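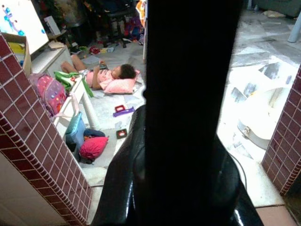

Maureen Tisdale
Home and Living Columnist

My vacuum died in May, right in the middle of the hallway, and I left it standing there for two days like a guest who wouldn't take the hint. It was a Kellance, the big one, and the repair shop on Kaden Street wanted $200 to open it up. I said I'd think about it. Then I went home and got the broom out of the closet.

I grew up with a broom! We had tile all through the house, and every evening after supper somebody swept the crumbs toward the back door. I'd forgotten how quiet it is. You can sweep and listen to the radio, or sweep and talk on the phone (my sister says I huff, but she's used to it).

The first week was rough. I swept too fast and sent the dust right up onto the bookshelves. Short, slow strokes work better, and so does starting in the far corner of the room and working your way out to the door.
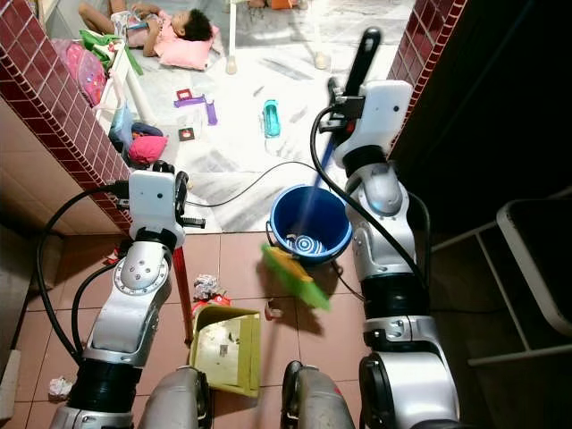
The trouble with doorways

Every bit of grit in my apartment ends up at a doorway, where one floor meets the next. Grout lines grab it too. I go over those spots with an old toothbrush every couple of weeks - it takes me 30 minutes and I complain the whole time.

I did price a new vacuum. The one I liked was $600, and I stood in the store holding the hose and thinking about vacations. I bought a long-handled dustpan instead, and my back is very happy with me. 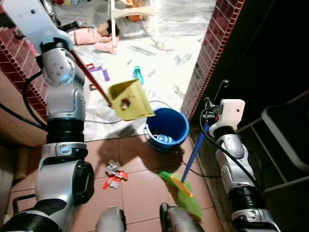 A long handle saves a lot of bending.

The rugs are another story, I'll admit. I drag them out to the balcony and beat them with a tennis racket, and my downstairs neighbor has asked me to please do it before she hangs her laundry.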